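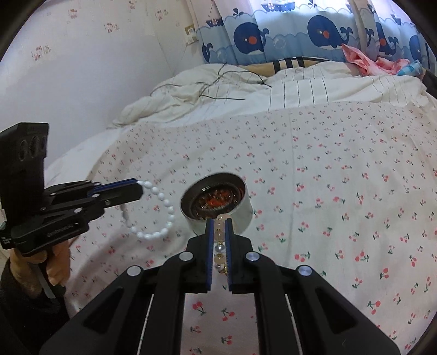 Pale beige beads and a round container with a silver rim.

17/02/2023

I teach eighth grade social studies at Oron Middle School, and for the past 4 years I have run the mock town council there. A few people have asked me how it works, so I am writing it down before I forget the details from this year.

The mock council is a one-day event. Students from our school and two others, Bayram and Flustberg, spend a school day in the Drukell town hall and act as the town council. We get the real council chamber, with the real microphones, and the kids sit in the real chairs. They get an agenda the week before and have to work through it by 2:30, when the buses come.

This year we had 224 students across the three schools. They can't all sit on the council, so most of them are residents, reporters or department staff. The council itself has eight seats plus a chair. We run the session in blocks and switch the council out after each agenda item, so a good number of kids get a turn up front.

The main item this time was a budget question. The pretend town had $385,000 left over and three departments wanted it. Parks wanted a new playground, public works wanted to fix a bridge, and the library wanted to open on more evenings. I wrote the packets in September and did a bad job on the bridge one. It had too many engineering words and the kids who got it spent most of their prep time asking me what an abutment was. I have rewritten it for next year and it is now a page and a half.

The debate went longer than I had planned. One student from Flustberg asked whether the money could be split, and the chair didn't know if that was allowed. I had left it out of the rules. We stopped for a few minutes, the town clerk explained how an amendment works, and then they made four of them in a row. The final vote gave most of the money to the bridge and the rest to the library. Parks got nothing and the parks group was pretty sore about it on the bus.

Public comment is the part I would change the least. Each resident gets two minutes and a timer they can see. Some kids read straight from the paper. Some get up there and talk about a street corner near their own house, which has nothing to do with the packet, and those are usually the ones the council asks questions about. I stopped marking kids down for going off the packet after the first year.

What I would change is lunch. We ate in the lobby and it was too small - people were still in line when the afternoon block was supposed to start. Next year I want each school to eat at a different time. I also want more reporters. We had one small table of them and they put out a single page of news by the end of the day, which was good work, but they missed the whole zoning item while they were typing.

Grading is simple. Students hand in their prep notes, and then a one-page letter to the council about an item they did not work on. I read the letters over a weekend. I don't grade how they voted or how much they spoke.

If you teach somewhere nearby and want the packets, leave a comment and I will send them. The zoning one is in decent shape. The bridge one is better than it was. The rules sheet now has a section on amendments, and I still need to add something on what happens in a tie, which came up right at the end of the day and got settled with a coin.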